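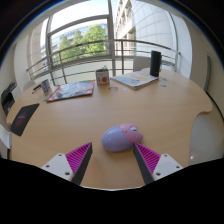

Litura hand gripper kit – README / data card
Last edit March 3, 2021
Maintainer: Silviu Ardeleanu, Vokomthorpe

Draft-ish. Fix things as you find them, just tell me after.

What you get

Litura is the handheld two-finger gripper with the camera on it, plus the sample recordings that ship on the card. You pick stuff up by hand, camera records, Notix turns the recordings into episodes. No robot arm needed to record. Arm adapter is a separate order, see the end.

In the box
- gripper body with trigger
- one pair of fingers, mounted – white mounts, triangular fingers, magenta ribbed pads
- spare pads, 4
- screws for the mounts (two per side, plus extras in the little bag)
- camera, already on its bracket
- memory card with the sample set
- USB cable, short. Buy a longer one.

Pads wear. When the ribs start to look flat, swap both sides together. One new and one old pad gives you a crooked grasp and the object rolls out sideways, worse on anything round.

Setup

Charge the battery fully the first time. Then mount screws – snug, stop there. The mounts are printed and the holes will strip. I stripped a set in the first week.

Squeeze the trigger all the way and look at the tips. They should meet evenly. If one side lands early loosen that mount, nudge, retighten. Takes two or three tries.

Run the finger check in Notix before each session. It asks for open, closed, open. If you skip it the width values in the file are junk and there is no fixing them later. Yes I tried.

The sample set

Name: Roman. 3609 episodes, all tabletop, all one-handed. Small household objects, kitchen and desk clutter, toys. Reach, grasp, lift, put down. Some episodes are grasp only and stop there, flagged "short" in the index.

Recorded in ordinary rooms with the furniture left where it was. Daylight mostly, lots of windows, so expect bright backgrounds and exposure jumps when the camera tilts up. Round tables, square tables, one ironing board.

Per episode:
- video
- finger width, same clock as the video
- camera pose (estimated – see Problems)
- one line of text for the task, typed by whoever held the gripper

The text lines are not cleaned up. Spelling is all over the place, and the same object gets called three things. There's a mapping file for the worst of it, names_fix.csv, covers maybe half.

Held out: 400 episodes, listed in holdout.txt. Please dont train on those and then send me numbers.

Good for
- trying out your loader before you record your own
- grasp width and approach on small rigid objects
- pretraining, if you're going to add your own data on top

Not good for
- anything with force. There is no force sensor
- cloth, cables, liquid
- two-handed work
- heavy stuff. The fingers flex and the width reading drifts

Problems we know about

Pose drops out on blank tabletops. A bare pale table with nothing on it gives the tracker very little to hold on to. Leave some clutter out – mugs, magazines, whatever is there. Small stickers on the table help too.

Shiny objects. Glossy plastic picks up a highlight that moves with the camera. Tracking survives, but segmentation sometimes eats a hole in the object.

Smooth egg shapes. Come in low with the object between the tips and close slow. Fast close and it squirts out the front. Roman has plenty of these misses, kept on purpose, flagged "miss".

Lower edge of the video is partly blocked in every clip. Fixed area, so mask it once and forget it. Mask file is on the card.

Trigger sticks in cold rooms. New spring coming in June for units shipped before that, email me and I'll put one in the post.

Changes in this version
- Notix no longer crashes on file names with spaces
- 2 duplicate episodes taken out
- width units now mm everywhere, some files were in cm, sorry
- holdout list reshuffled, so old scores do not compare with new ones

License and use

Sample set is free for research and teaching. Ask for anything commercial, the answer is usualy yes. Crop out faces and screens before you share your own recordings, Notix does not do it for you.

Arm adapter: sold separately, not in this README. Drawings on request.

Todo
- proper index of object types
- longer cable in the box
- a page on cleaning the pads (for now, damp cloth, no alcohol)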